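Members' Bulletin » Dairy Section » Technical Notes

Changes to the raw milk collection scheme at Wutdale

Wed 2 May

The Wutdale collection point has moved from a shared tank to separate intake by herd. Milk from each of the 33 member farms is now tested, logged and assigned to a vat before it is pumped. The shared tank remains on site and is used for whey only.

The change follows the November grading round, in which 321 wheels were held back from the Ukstead cellar for late blowing. The defect was traced to silage-fed milk from a small number of herds that had been pooled with hay-fed milk at intake. Under the old arrangement a single delivery with a high spore count could affect every vat filled that morning. Separate intake limits the loss to one vat.

Farms feeding silage may continue to deliver, but their milk goes to the Markow line, where it is made into fresh and short-aged cheese. Only hay-fed milk is accepted for wheels intended for more than 6 months of aging. Members who change their feed during the season should notify the dairy office two milkings in advance. Notice by text message is acceptable if it gives the herd number and the date of the change. 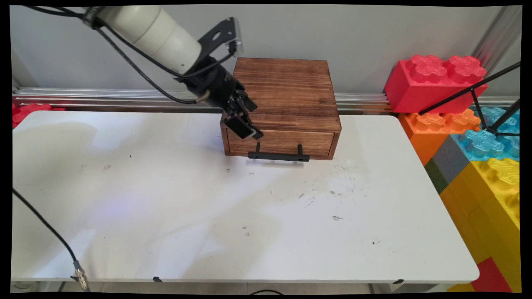
Closed wooden drawer box with a black bar handle.

Samples are drawn at the truck, before the hose is connected. One goes to the Wutdale lab for acidity and antibiotic residue, and one is kept cold as a reference until the wheels from that vat have been graded. Spore counts take longer than the make itself, so a vat may be pressed and brined before its result is known. Wheels from such vats carry a blue casein tag and stay on the lower racks. The tag is cut off when the result is entered in the ledger.

Cellar staff at Ukstead have also revised the turning schedule. Young wheels are turned daily for the first two weeks, then twice a week until the rind is firm. Boards are scrubbed with hot water and dried outdoors when the weather allows. No detergent is used on spruce boards. Boards with splits deeper than the rind of a young wheel should be set aside at the loading door for planing.

Capacity at Ukstead stands at 3735 wheels after the racks in the north bay were rebuilt to the Bastos pattern, with wider spacing between tiers. Humidity in that bay is still running below target on dry afternoons. The floor channels will be kept wet until the second mister is fitted.

Intake sheets in the new format are available at the weigh window. The old yellow sheets will be accepted until the current pads run out, provided the feed type is written in the margin.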